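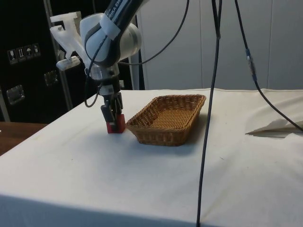
Small shallow baskets for the block table - where are you all buying?

sorting_signe
Okay basket people, I need help. I run a little block table for my grandkids and the neighbor kids, white cloth, one shallow woven basket, small blocks. The rule is that you take what you need and it goes back in the basket when you're done. I want to add more baskets so each kid has one, and I can't find the same thing anymore. Mine is wicker, rectangular, low sides that flare out a bit, rounded corners, and so shallow that the little ones can see the bottom without tipping it. Everything in the stores now is either a deep bin or something with a fabric liner. I measured a friend's on Sunday, March 24, 2024 and hers was way too deep, so I've been hunting ever since!

Has anyone bought the Koswood ones? They want $21 each and I can't tell from the listing if the weave is tight.

papertowel_dad
We have Koswood at home. Weave is tight, sides are stiffer than I'd like. No loose ends poking fingers though, and mine have been dropped down the stairs plenty.

marlow77
I'd skip wicker completely. It sheds, crumbs get in the weave, and you can't wipe it. Plastic trays. I got 18 of them for less than what you'd pay for two baskets and they go in the dishwasher.

sorting_signe
I know, I know, but plastic trays slide around and they're so LOUD. A block going into wicker makes a nice soft sound and on a cloth it hardly makes any. And tan on white is easy on the eyes - a red block shows up great next to it and a three year old can find it right away. I did try a tray for a week back in November and went right back.

The other thing is the empty basket. I like to start with it in the middle of the table with nothing in it, and then bring out one block. Just one. Kids who would normally grab the whole pile will wait to see what comes next.

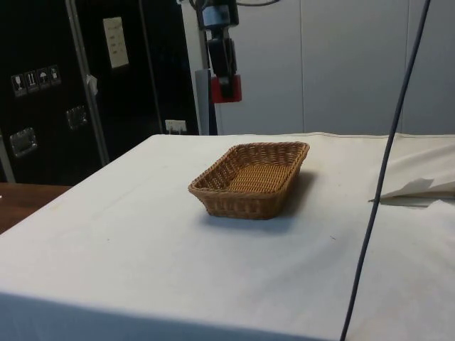 Signe Gunnlaugsson, if that's you (I'd know that one-block business anywhere), I have to disagree a little. Starting empty works with two kids. With five you get a fight over the one block before you've even sat down. I put out a full basket and let them dump it.

sorting_signe
Ha, yes it's me! And fair, I never have more than three at once. Dumping makes me twitchy but I believe you that it works.

papertowel_dad
We dump. 300 blocks on the rug, no regrets. Well, some.

marlow77
Still voting trays. But if you must have wicker, Van Rooij had a shallow rectangular one, paid with my Amex points so I couldn't tell you the price. Check the corners before you buy. Two of mine were squashed.

sorting_signe
Thank you, looking those up tonight. Now a question about the cloth. Do you all iron yours? Mine is plain white and it gets creases and little smudges no matter what I do. I used to iron it every time and I quit, the kids don't care. But if there's a big wrinkle a small block won't stand up straight, and then there are tears. So I smooth it out with my hand from the middle toward the edges, then put the basket down, then set the first block in front of it where they can reach.
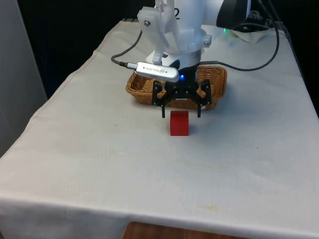 I leave the basket behind the block, never beside it, so the kid has to reach past and set it down in there. Beside it they just sweep it in with an arm. My sister says I overthink this and she may be right.

marlow77
You do overthink it. Also, white cloth with kids? Get a gray one.

papertowel_dad
Leave the cloth alone, marlow. Bleach exists. Signe, Arkbridge has a bundle of small baskets too, but read the measurements, the photos make them look much flatter than they are.

sorting_signe
Just looked at Arkbridge and yep, too deep. Going with one Koswood to try it. If the sides are too stiff it'll hold my mail.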